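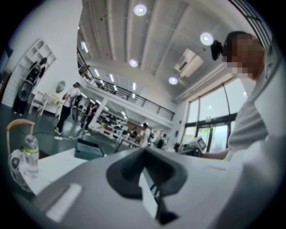
An open day at the Stuvine workrooms
20/10/2025

I had wanted to see inside Stuvine ever since they took over the old Maldonado building in January, so when the doors opened to visitors I was there with 13 other people before the coffee was even ready. What a place! I expected something dark and cramped (the outside is all brick and small windows) and walked into a big bright hall with a high white ceiling, beams and pipes left in plain view, and round lights set in overhead. Even the air conditioning unit is up high on the wall, out of the way, so you can wander between the tables without bumping into anything.

The white tables are where everything happens. People really do work at them, with laptops open and water bottles within reach, and I loved the chair with the curved light-wood back so much that I asked where it came from. The answer was Trikel, a small maker two towns over, and I have already looked up their opening hours.

Our tour took in 3 stops. First came the sample shelves, where Stuvine keeps 314 little boxes of hinges, knobs, and catches, every one labeled by hand. You are allowed to pick things up, and I spent far too long opening and closing a brass latch. Then the drawing corner, with plans for the reading room they are fitting out next, and after that the long sit-down at the tables, my favorite part by a mile.

We each got a sheet of paper and a soft pencil and were asked to sketch a storage box for something we own. Mine was for buttons. It came out crooked, but one of the staff leaned in, moved two lines, and suddenly it looked like a thing you could build! The woman next to me had drawn a whole sewing cabinet in the same time.

Lunch was soup and very good rye bread from the Protorel bakery across the yard. Go early if you want the one with seeds.

A few practical notes: bus 22 stops right outside, the entrance is on the yard side, and coats go on the hooks by the stairs. Entry was free. The next open day is planned for January, and I've already put my name down, with a better button box in mind.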